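Jar Pick-Up Gallery: Undico Robotics Club

Undico is a student robotics club that meets from four in the afternoon during term. Our main project this year is Varkodano, a set of manipulation tasks the members record by hand with a hand-held gripper and then use to train a small arm. The jar task was Mohsin Bukhari's suggestion. Clear plastic and glass are hard for our detector, and a jar standing among household bottles is harder again.

Click any thumbnail for the larger version.

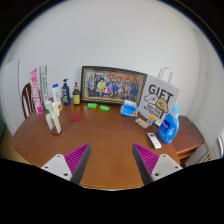 The table, with the gripper open at the near edge. Bottles and boxes to the left, red coaster on the wood. 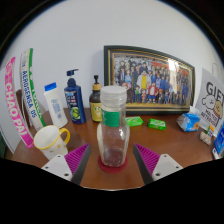 Fingers open on either side of the jar, with the jar standing on the coaster.
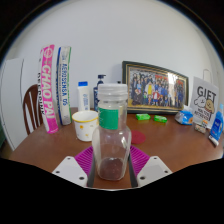 Jar held between the two fingers, coaster just behind.

Members label each recording the same week it is made. A label has the task name, the start and end of the grasp, and a note if the fingers bumped anything on the way in. The archive now has 1,826 labelled clips across all tasks. Of those, 70 are from the jar task, and we would like to at least double that before June.

Training runs overnight on the club computer, which we call Puvora. The first model trained on jar clips went for the lid too often and knocked the jar sideways on the test bench. The second did better after we took out the clips where the gripper came in from high up. We have kept both sets of results in the shared folder so new members can compare them.

Two things still need work. The detector loses the edge of a clear jar when there is a strong reflection on the side, and our calibration drifts if the finger mounts are not tightened before a session. Bhutto, our calibration program, will catch the second problem if you run it first, so please run it first. The colour target is in the top drawer with the spare screws.

New members are welcome at any point in the term. You don't need to have programmed before, but you should be willing to do your share of the labelling. Sign-up forms are at the front desk, and the task sheet for the jar is on the project page under Varkodano.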